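**Bottle storage in a tall gray cabinet – which shelf?**

**medby_mel**

Okay so I finally got the tall gray cabinet for the back room (the Medby one, secondhand from a guy in Bruvville) and I've managed to start a fight at home over where the bottles go. It has an upper compartment, one white shelf in the middle, and a lower compartment that gets pretty dark when the light's off. Tall door, opens to the right.

I want all the cleaning bottles on the shelf. My husband wants them down low so that if one leaks it doesn't drip on everything else. We have three people using this cabinet and none of us agree. What do you all do?

**sleimanfan18**

Down low, every time. I had a bottle of floor cleaner tip over on a shelf last August and it ran through onto 2 packs of paper towels and a box of light bulbs. Paper towels soaked, bulb box turned to mush. Your husband is right, sorry!

**Tamer Sabbagh**

Going to disagree with sleimanfan. If it's one shelf and you open the thing ten times a day, you want the bottle at hand height. I kept mine on the floor of the cabinet for a whole year and I was on my knees every time I needed a squirt of anything. Put a tray under them and you're done. A cheap baking sheet works fine.

The only thing I'd say is keep them back from the door side. Mine used to creep toward the opening and then one would come out with my sleeve.

**medby_mel**

A tray! I have so many old baking sheets. Tamer, does the tray slide around though? The shelf on this one is really smooth.

**Tamer Sabbagh**

It did at first. I put a bit of that rubbery drawer liner under it and it hasn't moved. Cut it a little smaller than the tray or you'll see it sticking out and it'll drive you nuts.

**gus_in_the_garage**

Do you have kids or a dog? Because all of this depends on that. With kids you go up top, never mind leaks. We had the Kaver cabinet (same idea, door on the right) and I moved everything with a warning label up to the top compartment and put books and games at floor level where small hands were going to be anyway.

**medby_mel**

No kids living here but my sister's two come over a lot, and the back room is where they play. Good point. I hadn't thought about them at all, just about my knees.

**sleimanfan18**

Okay with kids around I change my answer, up high. But then you really do need the tray, because now it's dripping on TWO levels instead of one.

**gus_in_the_garage**

Or just close the caps, lol.

**sleimanfan18**

I did close the cap. The cap was cracked.

**linen_and_lids**

Can I put in a word for labels facing out? My mother-in-law decants everything into matching bottles with no labels and I have washed a window with fabric softener. A bottle with the original label on it, turned so you can read it with the door open, beats any pretty system. I don't care if it's ugly.

Also mel, what's going in the bottom if the bottles go up? Don't leave it empty or it fills up with plastic bags. Ask me how I know.

**medby_mel**

Bottom was going to be the vacuum attachments and a bucket. My husband now says fine, top for the nasty stuff, shelf for the everyday bottle, bottom for the bucket. So we've met in the middle, kind of. He still thinks the shelf is going to get gross.

**Tamer Sabbagh**

It will get gross. It's a shelf with cleaning stuff on it. Wipe it when you wipe the counter.

**kitchen_drawer_dan**

Coming at this from the other side – why a tall cabinet for bottles at all? I sold mine for 100 bucks and put a wire rack inside the closet door. Everything's visible, nothing gets lost behind anything, and I got the floor space back. Those tall doors are a pain in a small room too. Mine hit the lamp every single time.

**gus_in_the_garage**

Wire racks on doors rattle. I had one for maybe a month. Every time somebody went to the closet at night it sounded like a drawer of forks.

**kitchen_drawer_dan**

You hung it wrong. Felt pads on the back, two on each side. Silent.

**linen_and_lids**

Dan, she already has the cabinet.

**kitchen_drawer_dan**

Just saying it for the next person!

**medby_mel**

Ha, no, I like hearing it. The door does swing out a long way and I had to shift a chair. But I'm keeping the cabinet, I carried that thing up 18 steps and it's not going back down.

Plan for now is one everyday bottle on the shelf with a tray and liner, label out like linen said, and the bleach and drain stuff up top behind everything. Next question, if anyone's still reading, is whether the white shelf can go up a notch. There are peg holes on mine but the pegs feel glued in and I don't want to crack anything. Has anybody gotten these out without pliers? I tried wiggling one with my fingers and got nowhere, so I'm going to leave it alone until somebody tells me what they did.

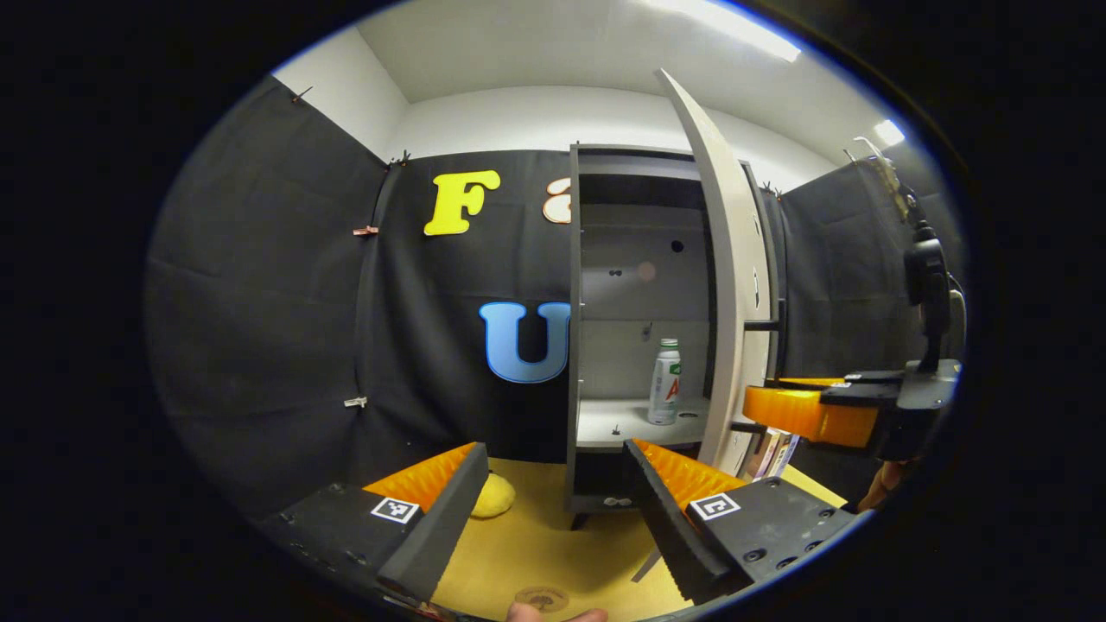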